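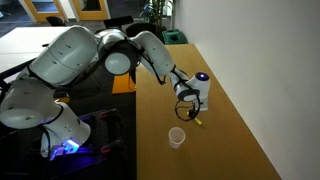 White arm with black joint bands, at the wooden table

Trallinholm Community Garden
Spring bulb and meadow planting: progress report to the Kunder Fund
Prepared by Moushumi Karunaratne, garden coordinator

Where we are

I'm so glad to be writing this one! When I sent the last report the east bank was still couch grass and rubble, and we had a pallet of bulbs and nowhere to put them. Since then the bank has been cleared, raked and planted from the steps down to the lower gate, and the first snowdrops opened in January, a good bit earlier than I had told everyone to expect.

Planting to date:
Snowdrops (planted in the green, under the hazels): 437
Crocus tommasinianus, east bank: 1,245
Species daffodils, lower gate and orchard edge: 800
Camassia, damp end of the meadow: 700

The crocus are the real joy so far. We scattered them by the handful and planted them where they fell, and they have come up in loose drifts that look as if they had always been there. On a sunny noon the whole bank opens up and the bees are all over it. The daffodils are in fat bud. The camassias are showing noses, though I won't say much about them until May.

What went less well

Squirrels took a fair share of the crocus nearest the wall in the first week. We pegged chicken wire over that strip and replanted from the spares, so the figure above is what's in the ground now. The wire comes off once the leaves have died back.

The damp end is wetter than our soil survey suggested. Camassias don't mind, but the fritillaries we had penciled in beside them would sit in standing water for weeks, so I have held them back. The Chowdhury nursery kindly agreed to swap our order for fall delivery at the same price.
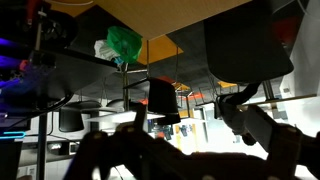 Dark gripper, with a green plastic bag and a white cloth beyond

Meadow seed

The yellow rattle went in on bare scrapes, pressed down by foot and left alone. It needs a cold spell to sprout and it has certainly had one. Seedlings are up in the two upper scrapes (tiny, toothed leaves, very easy to miss if you're not down on your knees). Nothing yet in the lower one.

Spending

Bulbs and seed came in slightly under budget. Tool hire from Virko ran over, as the turf cutter was out for an extra weekend while we dealt with the rubble. The two more or less cancel out and I am not asking for any change to the second payment.

Next steps

Leave all foliage standing until it yellows, and rope off the bank so it doesn't get mown by mistake
Mark the gaps with canes while we can still see them
First meadow cut once the rattle has dropped its seed
Fritillaries into the orchard edge in the fall

Please do come and see the bank if you can. I'm there every Wednesday from 10 a.m., and the daffodils should be out by the time you read this.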